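Osvaldo Donati
Jan 5, 2024

OK, our garment tracker can finally tell a sleeve from the rest of the jacket while someone is handling it, and I've been grinning at my screen all morning. Thread for the cloth perception people (all 18 of you).

Some background. Teltendale is our planner for folding clothes on beds. Beds are awful! The surface sags, there's always a blanket in the way, and whatever you're folding is roughly the same color as something behind it.

Until December we segmented every view from scratch. Great on still views, hopeless once the gripper closed, because half the sleeve goes behind the jaws and the mask splits in two. The planner then decides it has two garments. Bless it.

The new version keeps a small mesh for each garment and asks which mesh points the jaws are covering. Covered points don't get deleted, they just get a lower weight until they come back into view. Ruggiero (our mesh fitter) runs this every step now.
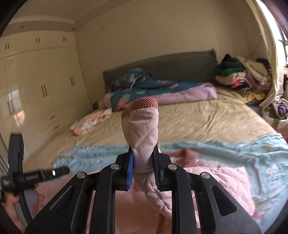

Pink sleeve in the jaws, ribbed cuff at the top, quilted part still lying on the bed. My favorite test view!

What I love about this one is how much pink there is on both sides of the fingers. The old code had no chance. We need one label for the cuff and one for the sleeve, both tied to the same garment as the quilting down on the blue cloth.

Numbers, for those who like them: 217 clips in the test set, and the old tracker lost the garment in 104 of them. I'm rerunning the new one tonight with the fixed camera calibration, so no victory number yet. Sorry!

Things that still break: stripes, anything with a hood, and motion blur on the loose end of the cloth. The blur one is my fault. I trust the edge detector way too much when the wrist turns fast, and the mesh goes flying off after a smear.

Next up is feeding the weights into the grasp scorer, so the planner stops picking the point it's least sure about. Stoltora already has the hook for it, I just have to write the boring part.

If you've done occlusion weighting on knits, please tell me how you handle ribbing. Ours keeps wanting to call it a fold.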